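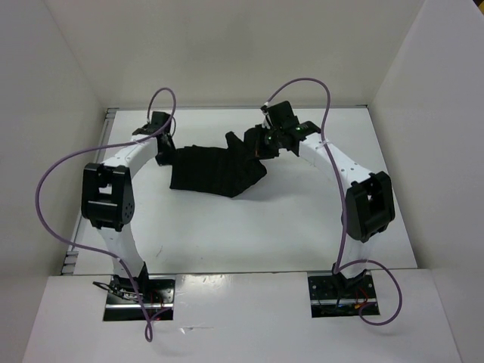 About the Condlow Bench Shop

Condlow sets up, looks after and repairs small two-arm robot cells. We do not design robots and we do not sell them. Customers send us a cell, or we go to it, and it stays in our care for as long as they keep it running. Most of our work comes from labs, training centers and small manufacturers that handle soft goods: cloth, bags, sleeves and covers.

The shop is in Maltmont, in the back half of a building that used to be a print finisher's. We have one long room with benches down both sides, a parts room, and a small office where the phone is.

How we started

Telma Ulloa started Condlow after nine years of servicing packaging lines. She had taken on a pair of small arms as a side job for a customer who could not get them to agree on where the middle of the table was. The job took four evenings. The customer had a second pair with the same trouble, and then sent a friend. Oddur Hafþórsson joined the following June to take over wiring and servo work, and he still does most of it.

For the first two years we took any kind of automation repair. We stopped doing conveyors and palletizers when the small-arm work filled the week. If you need that kind of help, call us anyway and we will give you the name of a shop that does it.

The Sisa cell

The cell we know best is the one we call Sisa. It has two white arms mounted at the front of a white enclosure, facing a flat white platform, with a gripper on each arm. It is used for cloth handling. We set it up, we service it on a schedule, and we keep its log. A lot of what we do for other customers was worked out on it first, so it is a fair example of how we treat a machine.

Setting up

Each arm stands on a black base that sits in its own cutout in the front panel. We fit the plates before anything else goes in and check them with a straightedge from one side to the other. If one base is rotated even slightly, every position taught afterward has to make up for it, and the two grippers will never meet cleanly over the work.

With the bases down, we power one arm at a time. Each joint is moved by hand through its range with the power off, then again under power at low speed. We listen for the gears and feel for tight spots. Only when both arms pass alone do we run them together, and the first hour together is always with a person at the stop button.

Zero positions are written down on paper as well as saved. Files get overwritten. The paper sheet is in a sleeve in the cell's folder and it has saved us a full day more than once.

Cables

More of our repair calls start with a cable than with a motor. A cable that is too short pulls on its connector when the arm reaches. One that is too long drops into the work or gets caught under the gripper. On Sisa the cables are purple, and we leave them in wide loops, so that the arm can reach and fold back without a tight bend anywhere. It does not look tidy. We have tried tying them close along the arm and we replaced connectors much more often when we did.

The thin wires at the bases get looked at separately. We check that none of them rests against the edge of the cutout and that each one still has a little slack. Oddur tugs every connector with two fingers. If it moves, it comes out and gets crimped again.

Regular care

Our normal service interval for a cell like this is 400 hours of running. At each visit we do the following:

Wipe down the platform and the links with a damp cloth, then a dry one. Lint builds up faster than people expect when the work is fabric.

Check the screws at every joint and at both bases. We mark them with paint pen after tightening, so a turned screw shows.

Look over the gripper fingers for wear and for threads wound around the pivots.

Run the fold test: ten pickups with each gripper on the same piece of cloth. We use black cloth on the white platform so the edge is easy to find.

Compare the zero positions with the paper sheet and write down any difference, even a small one.

At 1,000 hours we also take the grippers off and clean them on the bench. At 2,000 hours we open the large joints, check the gears, and replace the servo in any joint that has started to drift. By 4,000 hours we expect to have changed at least one servo on each arm, and we tell customers to budget for it.

These are our own numbers, from our own logs. A cell that runs slower or lifts less may go longer. A cell in a dusty room will not.

Repairs

Send us the whole arm if you can. A gripper that will not close may have nothing wrong with it, and we would sooner test it on the arm it came from. Please leave the wiring as it is, including any fix you are not proud of. We need to see how it was run.

We look at a machine before we quote it. The inspection fee comes off the bill if you go ahead. Parts we replace go back to you in a bag with a label, and the log page for the job goes in the box. Please keep that page with the machine.

We carry common servos, connectors, brackets and finger sets in the parts room. Links and mounting plates usually have to be ordered or cut. Essien, two streets over, cuts our plates, and a simple one normally takes them three working days.

Training

Twice a year we run a two-day course for people who look after their own cells. The first day is mounting and cabling. The second is joints, grippers and keeping a log. Groups are small because everyone takes an arm off its base and puts it back. You do not need an electronics background, but you should be comfortable with a hex key and a multimeter.

Visiting

The shop is open from 8 a.m. to 4:30 p.m. on weekdays. Call ahead if you are bringing a machine so we can clear a bench. The loading door is on the alley side and the bell there works better than the one in front.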